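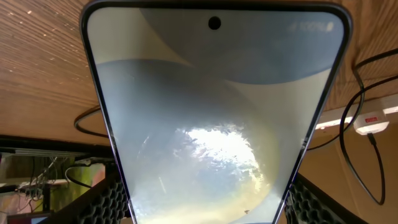
4. Gravar as primeiras demonstrações

Se chegou a este capítulo, o braço já está calibrado, o comando Amano responde e o Prodby reconhece a câmara da pinça. Parabéns, a parte aborrecida ficou para trás! A partir de agora é o operador quem mostra ao robô como se faz, e garantimos que a primeira repetição autónoma de um gesto seu vai merecer um pequeno festejo na bancada.

A tarefa de treino deste capítulo é o manuseamento de um telemóvel e do respetivo cabo de carga. Escolhemo-la por ser exigente na medida certa: um objeto plano e liso, um cabo que nunca cai duas vezes da mesma maneira e um conector pequeno que obriga a alinhar com paciência. Quem domina este exercício grava com facilidade quase tudo o resto do catálogo Skirbridge.

4.1 Antes de começar

1. Abra o Prodby e crie uma sessão nova. Dê-lhe um nome que ainda faça sentido daqui a uns meses («telemovel_cabo_junho» serve perfeitamente, «teste_final_novo» não).
2. Selecione o modo de demonstração: «Guiado à mão» ou «Comando remoto». O modo fica associado à sessão e não pode ser alterado depois de gravado o primeiro episódio.
3. Limpe a lente da câmara da pinça com um pano de microfibra seco.
4. Verifique a abertura máxima da pinça no painel de estado. O valor de fábrica é 91 mm. Se aparecer outro, repita a calibração do capítulo 3.
5. Ligue o ecrã do telemóvel e prolongue o tempo até ao bloqueio automático. Um ecrã que se apaga a meio de um episódio muda por completo o aspeto do objeto.

CUIDADO: Mantenha o botão de paragem ao alcance da mão livre durante toda a sessão, nos dois modos.

4.2 Guiar o braço à mão

O modo guiado à mão é o mais intuitivo e uma excelente porta de entrada. O braço fica leve, acompanha o seu movimento e regista tudo: trajetória, abertura da pinça e imagem.

1. Prima «Libertar». O braço desce ligeiramente e estabiliza.
2. Segure o braço pela pega, acima da câmara. Nunca o segure pelos dedos da pinça.
3. Prima o pedal uma vez para iniciar o episódio. Ouve-se um sinal curto.
4. Leve a pinça até ao objeto num movimento contínuo, à velocidade a que gostaria de ver o robô trabalhar.
5. Feche a pinça com o gatilho da pega. Pare assim que o telemóvel estiver seguro pelos lados.
6. Levante, rode ou pouse, conforme a tarefa escolhida.
7. Prima o pedal outra vez para terminar.

Nota: Se a sua mão aparecer na imagem, o episódio continua a ser gravado, mas o Prodby assinala-o a amarelo. Segure a pega mais acima e repita.

4.3 Comando remoto com o Amano

É aqui que o sistema brilha! Com o Amano nas mãos e a imagem da pinça no monitor, vê exatamente aquilo que o robô vai ver quando trabalhar sozinho. Ao fim de poucos episódios deixa-se de pensar nos botões e começa-se a pensar no conector.

1. Sente-se de modo a ter o monitor à frente e o braço no campo de visão lateral.
2. Ative o Amano com uma pressão longa no botão superior e espere pela luz verde.
3. Aproxime a pinça por cima, de dedos bem abertos, até o telemóvel ficar inteiro na imagem.

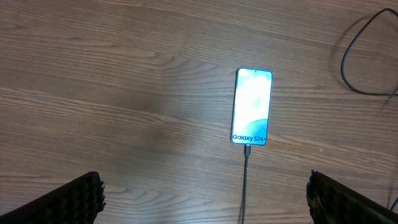 4. Alinhe a pinça com o eixo do cabo antes de descer. Pequenas correções feitas em altura valem muito mais do que correções feitas já com os dedos junto ao chão ou à mesa.
5. Desça devagar. O gatilho direito reduz a velocidade para um quarto enquanto estiver premido.
6. Feche os dedos sobre o corpo do conector. Se agarrar apenas o fio, abra, suba um pouco e tente de novo dentro do mesmo episódio. O robô aprende muito com uma boa recuperação.
7. Puxe em linha reta, paralelamente à superfície de apoio.
8. Afaste a pinça, pouse o cabo e termine o episódio com o botão «Fim».

CUIDADO: Não force o conector lateralmente. Se a barra de esforço passar a vermelho, largue o gatilho e recomece a partir do passo 4.

Nota: O cabo pode e deve ficar numa posição diferente em cada episódio. Deixe-o cair, empurre-o, faça uma volta larga. Um cabo sempre esticado no mesmo sítio ensina ao robô uma única situação.

4.4 Objetos transparentes

Depois do telemóvel, experimente algo que desafie a câmara. Peças de plástico transparente deixam ver o veio da madeira através delas, e o contorno perde-se com facilidade no monitor. O resultado compensa, e é um dos exercícios preferidos de quem participa nas nossas formações.

1. Mude para a vista ampliada (tecla V).
2. Procure a aresta da peça, que costuma ser a parte mais escura.
3. Posicione um dedo de cada lado e feche devagar, com a velocidade reduzida.
4. Aguarde um instante antes de levantar. A imagem arrastada por um movimento brusco é pouco útil para o treino. 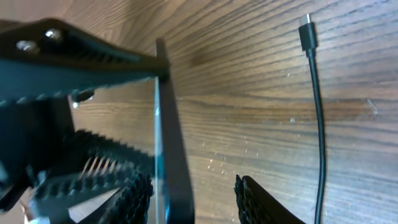

Fig. 4-3. Vista da câmara da pinça: painel transparente ao centro, cabo com conector USB-C à direita.

4.5 Rever e guardar

1. Abra o separador «Episódios» e veja cada gravação à velocidade dupla.
2. Elimine as que foram interrompidas por engano. Conserve as hesitações normais.
3. Escreva uma frase simples por tarefa, como «retirar o cabo do telemóvel». Use sempre a mesma frase para a mesma tarefa.
4. Prima «Enviar para Wakach» para iniciar o treino.

Quantos episódios são precisos? Para a tarefa do cabo, cerca de 300 dão um comportamento bem sólido, mas não espere por esse número para experimentar. Lance um primeiro treino cedo, veja onde o robô hesita e grave mais episódios precisamente aí. É a fase mais divertida de todo o processo!

Os episódios ficam guardados durante 365 dias. Para os conservar por mais tempo, exporte a sessão em «Ficheiro > Exportar».

4.6 Problemas frequentes

O braço treme no modo guiado à mão: confirme o peso da pinça nas definições e reinicie o modo.

A imagem chega com atraso: feche as outras vistas e ligue o monitor diretamente à unidade de controlo.

O Prodby recusa o envio: há episódios sem frase de tarefa. Filtre por «Sem descrição» e preencha-os.

A luz do Amano fica laranja: o comando está fora da zona de trabalho. Recue até a luz voltar a verde.

Secção revista a 29 de março por Teresa Breathnach, para o Prodby versão 2. O capítulo 5 trata da execução autónoma.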